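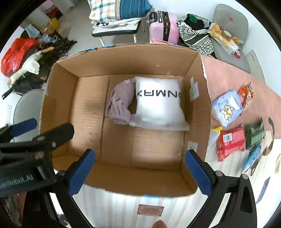 Arbeitsplatz Kartonpacken: Handgreifer am offenen Karton mit Kissen und Stoffteil

Suche in Tickets und Beiträgen ... Suchen Erweiterte Suche

Arm schließt zu früh und drückt auf die Kartonwand - Öffnungsweite aus dem Handgreifer springt
August 2025, von Thodoris Stefanou
Status: gelöst, bleibt zur Beobachtung offen

Liebe Kolleginnen und Kollegen,

ich mache hier ein Ticket auf, das eigentlich schon seit Mai fällig gewesen wäre, und bitte gleich um ein bisschen Geduld beim Lesen, denn ich schreibe lieber einmal alles hinein, als dass wir es uns später aus Chatnachrichten zusammensuchen müssen. Es geht um die Aufgabe »Kartonpacken«, also weiche, in Folie verpackte Sachen in einen offenen Karton legen und am Ende die Klappen schließen. Aufgenommen wird bei uns in Jesau mit dem Handgreifer, abgespielt wird das Ganze auf dem Hirano-Arm in der Testzelle in Dikville.

Was passiert ist

Der Arm fährt beim Abspielen sauber über den Karton, senkt sich ab und schließt dann die Finger deutlich zu früh, noch bevor sie am Packstück sind. Weil er danach trotzdem seiner Bahn folgt, drückt er mit geschlossenen Fingern weiter nach unten. Beim ersten Mal ist er dabei auf die Kartonwand gekommen und hat sie eingeknickt, dann hat die Kraftüberwachung abgeschaltet. Es war niemand in der Zelle, die Tür war zu, verletzt wurde keiner. Trotzdem habe ich die Meldung als sicherheitsrelevant eingestuft, und ich bleibe auch dabei. Ein Arm, der mit falschem Greifzustand weiterfährt, gehört für mich nicht in die Rubrik »Schönheitsfehler«, selbst wenn am Ende bloß Pappe kaputt ist.

Die Kollegen in Dikville haben danach zwei weitere Abläufe mit halber Geschwindigkeit gefahren. Einmal ging es gut, einmal kam wieder die Abschaltung, mit demselben Fehlertext: »Greifzustand unplausibel, Kraftgrenze Z«. Danach haben wir die Aufgabe gesperrt.

Was ich zuerst vermutet habe (und was es nicht war)

Mein erster Verdacht fiel auf die Kalibrierung. Der Handgreifer war kurz vorher auseinandergebaut, weil die Fingerbeläge getauscht wurden, und da vergisst man gern, die Nullstellung neu einzulernen. Also Greifer ganz zu, ganz auf, wieder zu, Werte gespeichert, neu aufgenommen. Das sah am Tisch wunderbar aus, und ich war schon recht zufrieden mit mir. In Dikville kam am Nachmittag dieselbe Abschaltung.

Der zweite Verdacht war die Folie. Verpackungen, die glänzen, machen uns in den Kamerabildern ja immer mal wieder Ärger, und das Kissen im Karton steckt nun einmal in durchsichtigem Plastik. Ich habe dieselben Griffe mit einem Handtuch ohne jede Verpackung wiederholt. Ergebnis unverändert, die Folie ist also entlastet.

Dritter Versuch: Zeitversatz zwischen Bild und Greifersignal. Hier habe ich mir wirklich einen halben Tag genommen und die Aufnahmen Stück für Stück durchgesehen. Der Versatz war da, aber winzig und vor allem konstant, und unser Problem kommt mal und mal nicht.

Was es war

Beim Durchsehen ist mir aufgefallen, dass die Öffnungsweite immer dann springt, wenn ich tief in den Karton hineingreife und dabei das Handgelenk nach außen drehe. Am freien Tisch mache ich diese Bewegung gar nicht, deshalb war dort auch nie etwas zu sehen. In der Kurve steht die Weite ruhig bei offenem Greifer, fällt für einen Augenblick auf null und kommt zurück. Der Filter im Export glättet das freundlicherweise zu einer hübschen, langsamen Schließbewegung - und genau die hat der Arm dann brav nachgefahren.

Schuld war das Kabel des Weggebers. Es lief nach dem Belagwechsel zu stramm am Halter vorbei, und beim Verdrehen hat es am Stecker gezogen. Mit dem Greifer in der linken Hand und dem kleinen Finger der rechten am Kabel konnte ich den Aussetzer nach Belieben herbeiführen, was nach so langer Suche beinahe schon eine Freude war!

Protokoll der Behebung

- Stecker abgezogen, Kontakte gereinigt, ein Kontakt war leicht aufgebogen und wurde ersetzt.
- Kabel mit einer Schlaufe neu verlegt, Zugentlastung direkt hinter dem Stecker.
- Nullstellung und Endlage neu eingelernt.
- Verdrehtest: Greifer offen halten, Handgelenk 15 Mal in beide Richtungen bis zum Anschlag drehen, Kurve ansehen. Keine Sprünge mehr.
- Denselben Test am Karton wiederholt, Finger abwechselnd in der vorderen Ecke und an der Rückwand. Ebenfalls sauber.
- Glättung im Export für die Öffnungsweite abgeschaltet. Rohwerte mit Sprung werden jetzt verworfen und im Bericht rot markiert.
- Abspielen in Dikville mit reduzierter Geschwindigkeit, acht Durchläufe, keine Abschaltung.

Zu den alten Aufnahmen

Im Bestand liegen für diese Aufgabe 3.752 Aufnahmen, und ich weiß, dass jetzt alle fragen, ob die weg sind. Nein, sind sie nicht. Ich habe ein kleines Skript darüberlaufen lassen, das nach dem Einbruch auf null sucht, und betroffen ist nur, was nach dem Belagwechsel entstanden ist. Diese Aufnahmen liegen im Ordner »Quarantäne Weggeber«. Bitte dort nichts herausnehmen, auch wenn eine einzelne Kurve harmlos aussieht, ich gehe sie alle noch einmal mit den Rohwerten durch.

Offene Punkte

Der Arm sollte beim Absenken anhalten, wenn der gemessene Greifzustand nicht zum Abstand passt, und zwar bevor die Kraftüberwachung eingreifen muss. Ich habe dazu bei Foltham angefragt, die uns die Zellensteuerung eingerichtet haben. Die Antwort war nett und schnell, sie wollen die Prüfung mit dem nächsten Stand nachliefern. Bis dahin bleibt die Geschwindigkeit für »Kartonpacken« in Dikville reduziert, und die Freigabe für vollen Betrieb gebe ich erst, wenn ich die Prüfung selbst gesehen habe.

Außerdem habe ich den Verdrehtest in die Checkliste nach jedem Umbau aufgenommen. Er dauert keine Minute. Wer in Jesau einen Handgreifer aufschraubt, macht ihn bitte, und trägt ihn bitte auch ein.

Ein herzliches Dankeschön nach Dikville für die Ruhe und die vielen Wiederholungen. Wenn bei euch ein anderer Greifer ähnliche Sprünge zeigt, hängt die Kurve einfach hier an, am liebsten mit Rohwerten und einem Satz dazu, wie ihr die Hand gehalten habt.

Viele Grüße
Thodoris

Diese Seite verwendet Cookies, um Ihre Anmeldung und Ihre Sucheinstellungen zu speichern. Einverstanden Nur notwendige Cookies Mehr erfahren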